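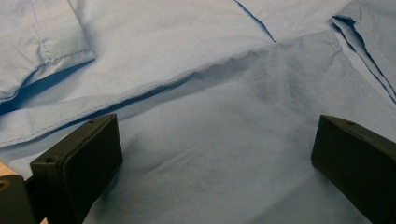
Ticket: Fault 202 on Grimier dosing controller, washer 2
Site: Plilimon Shirt Laundry, Trujillo branch
Opened by: Soledad Alvarado
Priority: Normal
Status: Closed

Initial report

Washer 2 stops at the main wash with the dosing controller showing 202. Sometimes it clears when I press Reset and the load carries on, sometimes it comes straight back. It only happens on the shirt program. Table linen on the same machine runs to the end. Detergent is Neruline liquid, same drum we have always ordered, and the drum is not empty. Washer 1 is on the same drum and has no faults. Shirts from the faulted loads are coming out with collar soil and have to go around again.

Support, first reply

Fault 202 is a flow timeout. The controller has started a pump and has not seen enough pulses from the flow sensor within the time allowed. It does not say whether the product failed to move or whether the product moved and the sensor failed to register it. Please check the following and report back:

Pickup lance is fully down in the drum and the foot filter is clear.
Suction line has no visible air in it while the pump is running.
Squeeze tube in the pump head is not split or flattened.
Flow sensor connector is pushed home and dry.

Also send the fault history from the service menu. Hold the down arrow and Enter together until the screen changes.

Customer

Lance was down. Foot filter had some sludge, rinsed it. No air in the line that I can see. The tube looks flat where the rollers sit but no split. Connector is on tight. Ran a shirt load after cleaning the filter and got 202 again at the same point. History attached.

Support

History received. All of the 202 entries are on channel 2, and every one falls between opening and late morning. There are none in the afternoon. Is the program or load different in the morning?

Also, a tube that stays flat after the rollers are released is worn out, even with no split. Please replace it. Part is the standard squeeze tube for the small pump head. Lubricate the rollers with the grease supplied and not with anything petroleum based, which swells the tube.

Customer

Same program all day. We do the shirts first and the linen after lunch, but yesterday I ran shirts in the afternoon as well, to get caught up, and those were fine. New tube fitted. Will see tomorrow.

Customer

Tuesday, 7:15 a.m. First load, 202. Second load, 202, reset, carried on. Third load OK.

Support

Thank you. The tube needed replacing in any case, but it was not the cause of this fault.

A fault that is worse first thing and fades during the day suggests either that the product is thicker when cold or that the suction line is draining back overnight. Two questions. Where is the drum kept? And is the fault seen on washer 1 at all, even once, in its own history?

Customer

Drum is in the chemical store, which is on the outside wall and not heated. It was moved in there in May when they put the new shelving in. Before that it stood behind the washers. Nothing in the history for washer 1, I checked.

Support

That helps. If cold product were the whole story, washer 1 would show it too. Drain-back is more likely. When the drum was moved, the suction lines will have been extended. Please check:

1. Is there a joint in the line to washer 2 that is not in the line to washer 1?
2. Is the non-return valve still fitted at the foot of the lance for channel 2?
3. With the machines off overnight, mark the level of product in the clear part of the line with a piece of tape and look at it again in the morning.

Customer

Both lines have a joint, the push-fit kind, near the ceiling. The tape was a good idea. The line to washer 1 had not moved. The line to washer 2 was empty all the way down to the store. I pulled the lance and there is a valve in it, but the little ball does not drop. It stays up when you turn it over.

Support

The valve is stuck open, probably with the same sludge you found on the filter. Every morning the pump has to refill the whole suction line before any product reaches the sensor, and on the longer run this takes more time than the controller allows. The linen program escapes because it runs later, once the line is full.

Action:

Soak the valve in warm water, not solvent, until the ball moves freely. Replace it if it does not.
Refit with the arrow pointing up the line.
Prime channel 2 from the service menu until there is steady flow at the sensor.
Do not lengthen the flow timeout. It would hide the fault and the first load of the day would still be underdosed.

Wear gloves and goggles for all of this. The line will hold some product even if it looks empty.

Customer

Soaked it, no good, so I took the valve from the spare lance - that works. Primed. The tape mark is in the same place this morning. 8 shirt loads so far and no 202. Collars are clean without a second wash.

Support

Good. A replacement valve for the spare lance has been added to your next order. Please recalibrate channel 2 before the end of the week, because the new squeeze tube will deliver a different volume from the old one. Use the measuring cylinder method in the manual and enter the average of 2 runs.

Customer

Calibrated. It was dosing a bit high, corrected now. OK to close.

Closing notes

Cause: non-return valve on channel 2 lance stuck open, suction line draining back overnight. Contributing: longer suction run after drum was relocated.
Parts used: squeeze tube, non-return valve.
Controller settings changed: channel 2 calibration only. Flow timeout left at default.
Follow-up: foot filters on both lances to be rinsed at each drum change.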